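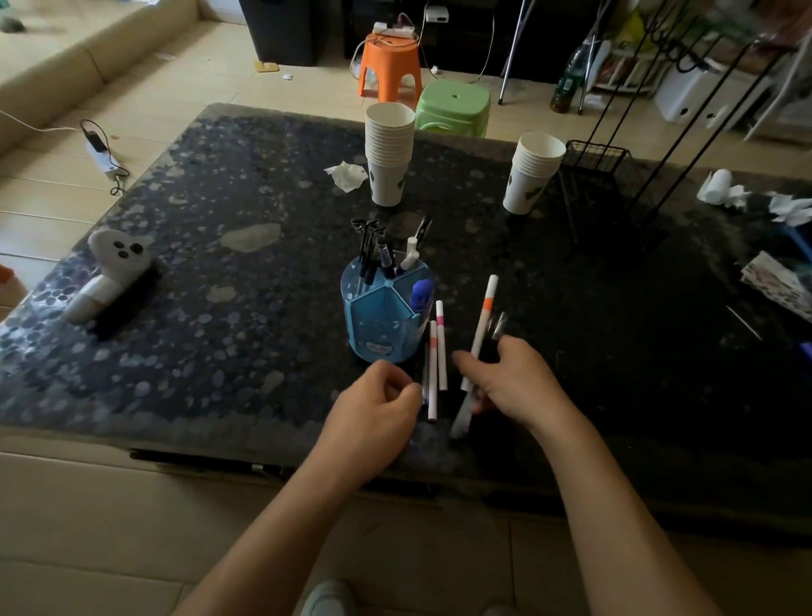
Okay, night ferry thread, as promised. I'm somewhere between Dunmore and Orside with a sore neck and a lukewarm tea, and I have opinions.

First up: the crossing is 16 hours. The website says "overnight", and I read that as eight with a nice breakfast at the end. My own fault, I suppose.

I didn't book a cabin. I booked a "recliner", and it reclines about as far as a dentist's waiting room chair. The bloke behind me had brought a full doona and his own pillow. He's clearly done this before and I wish we were friends.

By 2 in the morning half the lounge had given up and moved to the carpet. I held out another hour, then joined them between the vending machine and a family playing cards. Best sleep I've had all week!

Food report: the cafe does a fish pie, a veggie pie and a pie they'd run out of. I had the fish. Would have again, colour of the sauce notwithstanding.

Went up on deck at first light in every jumper I own. Flat grey water, a few islands, one very determined gull. A crew member told me the big lump on the left was Fliseck — population 1,000 in winter, 4,000 once the summer people turn up in July. Now I want to go there instead, obviously.

@ Kelly Dawber, you asked about seasickness. Fine so far, but I took the tablets an hour before boarding and I've stayed in the middle of the boat like you said. Ginger biscuits did most of the emotional work.

Would I do it again? Yeah, with a cabin. Or at least a doona. The recliner saved me enough for two nights at the hostel in Orside, so I'm not allowed to whinge much.

Harbour's coming up and everyone's queuing at the wrong stairs, me included — more once I've found a shower.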